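Castungate Grips: hand-held gripper comparison on soft goods

README for release 2
Maintained by Osaze Odukoya and Tiburcio Camacho, Plurkine

What is in this release

Castungate Grips is a set of recordings made with hand-held grippers on blankets and clothing. We made it to compare two finger designs before committing to one for the arm. The set has 1158 recordings. Of these, 289 were held back for testing and should not be used to train anything you plan to report against our numbers.

Every recording covers a single attempt at one task with one item. Attempts that went wrong are included. They are marked in the notes column and kept in the same folders as the rest.

The two finger designs are called Kolev and Feren throughout. Kolev is the curved finger, with a rounded profile along its whole length. Feren is a flatter finger with a squared tip. Both fit the same base and can be swapped with a hex key in a few minutes. The files say which one was fitted, so you do not have to work it out from the video.

Why cloth

Our earlier tests used boxes and cups, and the two designs scored so close together that we could not choose between them. Cloth separates them much better. A thick blanket needs the fingers to open wide and hold a lot of material. A thin shirt needs the tips to come together cleanly on a small fold. Most fingers we had tried before were good at one of these and poor at the other.

All of the work was done on cushioned furniture with pale covers, in a shared hall where other people were going about their own jobs. The background changes from one recording to the next. We left it that way on purpose, as we wanted to know how far the tracking would drift with people moving and lights at different distances.

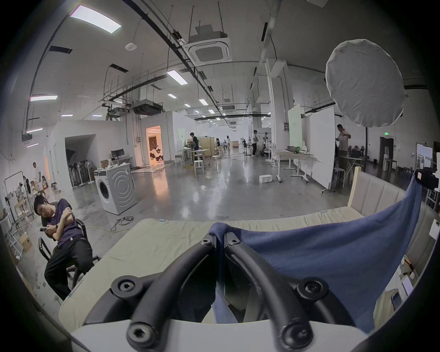

Task group A: Blankets

The blanket tasks are lift, drag, spread and fold in half. For a lift, the operator pinches near an edge or corner and raises it clear of the surface. For a drag, the cloth stays in contact with the surface the whole way. Spread starts from a heap, and fold in half starts from a blanket already laid out.

Fleece was the easiest material for both designs. It has enough nap for the tips to catch, even when the pinch is shallow. Kolev needed fewer second tries on fleece. Feren held just as firmly once it had a grip but tended to push the cloth ahead of it on the way in.

The most common failure in this group is a slow slip during a long drag. It is hard to spot in the video because the blanket keeps moving for a while after the hold has started to go. Check the finger opening value instead. A steady pinch gives a flat line, and a slip shows as a small step down.

Task group B: Shirts

The shirt tasks are pick up from flat, pick up from crumpled, straighten, and two-handed hold. The first two use one gripper. Straighten can use one or two, and the operator decides. Two-handed hold always uses two, and the second does not have to be the same model as the first.

Flat pickups are the hardest thing in the release. With the cloth lying close to the surface, the tips have to press down slightly and close at the same time. Press too hard and they catch the sheet along with the shirt. We counted those as failures even if the shirt came up, and the note reads "sheet caught".

For two-handed tasks the recordings come in pairs, one from each gripper's camera. The pair shares a task number and ends in L or R. The clocks were matched at the start of each block, and we saw no drift worth correcting inside a block. Between blocks there can be a jump, so do not join them end to end.

Tiburcio did most of the two-handed work and found that the useful fold is usually a little way in from the hem – the hem itself is stiff and tends to roll out of the tips.
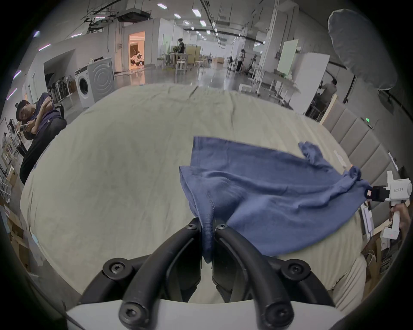
Each gripper has its own calibration file, and the values are not close enough to share. If you load the wrong one, the fingertip position will look reasonable near the middle of the view and be well off toward the edges. The loader checks the serial field and stops if it does not match. Please leave that check on.

Folder layout

kolev/ – all recordings with the Kolev fingers
feren/ – all recordings with the Feren fingers
calib/ – one file per gripper
splits/ – training and test lists
notes.csv – one row per recording

Columns in notes.csv

task: group letter and task name
item: blanket or shirt, with the material
fingers: kolev or feren
hands: 1 or 2
result: done, partial or failed
comment: free text, often blank

Known problems

The wide lens darkens toward the outer edge of the picture. We have not corrected this. A crop will remove most of it, but you will lose part of the second gripper in some two-handed recordings.

In 18 recordings the finger opening value is missing for part of the attempt. The video is complete in all of them. They are listed in splits/no_opening.txt and are not in the test list.

Partial was used loosely in the first block. Osaze went back through the shirts and made it consistent, but the blankets have not been checked again. Treat partial and failed as one class for group A if you need clean labels.

People

People can be seen in the background of many recordings. Please do not use the set to identify anyone or to study what they are doing. If you publish stills, crop to the grippers and the cloth where you can.

Changes since release 1

Added two-handed hold
Split notes by finger design
Removed towels, which had too few attempts to be useful
Fixed left and right being swapped in one block of straighten tasks

Next release

Planned for April. It will add the same tasks with the fingers mounted on the arm, using Kolev only. The Feren recordings will stay available but we do not expect to add more.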